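5.3 Checking and changing the transmission oil

The Dalisay 110 and Dalisay 125 share the same rear transmission case and the same oil. Engine oil and transmission oil are kept separate on both models. Do not use one in place of the other.

Change the transmission oil at the first service and then at every second service after that. If the scooter is ridden through water deeper than the wheel hubs, change it before riding again, whatever the odometer says.

You will need a 12 mm socket, a torque wrench, a drain tray, a small funnel with a hose, and a new sealing washer for the drain bolt. The washer comes in the Premetti service kit, along with the filler cap O-ring.

CAUTION: The exhaust runs close to the drain bolt. Let the scooter stand until the muffler is cool enough to touch.

1. Ride for five minutes to warm the oil, then switch off and remove the key.

2. Put the scooter on its centre stand on level ground. Do not use the side stand. The oil will not drain fully and the level reading will be wrong.

3. Place the tray under the transmission case, behind the rear wheel axle line.

4. Remove the filler cap, then the drain bolt. Turn the rear wheel slowly by hand until the oil stops running. 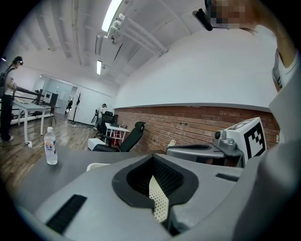

5. Look at the old oil. A grey paste on the end of the bolt is normal wear. Metal chips or a milky colour are not, and the scooter should go to a dealer before it is used again.

6. Wipe the bolt and the hole with a clean rag. Fit the new washer and tighten the bolt to the figure in the torque table at the back of this manual.

7. Fill through the hose until oil reaches the lower edge of the filler hole. Wait a minute and top up if the level has dropped.

8. Fit the new O-ring to the cap, oil it lightly and screw the cap down by hand.

9. Start the engine and let it idle for 2 minutes. Switch off and look for leaks around both openings.

NOTE: On scooters assembled at Hutness, the filler cap has a short dipstick. Rest the cap on the thread without screwing it in when you take a reading. Caps from the Gurkville plant have no dipstick, and step 7 is the only check.

CAUTION: Oil on the rear tyre is dangerous. Clean any spill with soapy water and dry the tyre before riding.

Write the odometer reading in the service record, for example 3,781 km, and have the entry signed if a dealer did the work. Take used oil to a council or service station collection point. Never pour it down a drain.

Corrections to this section go to Angelica Gatchalian, technical publications.

5.4 Drive belt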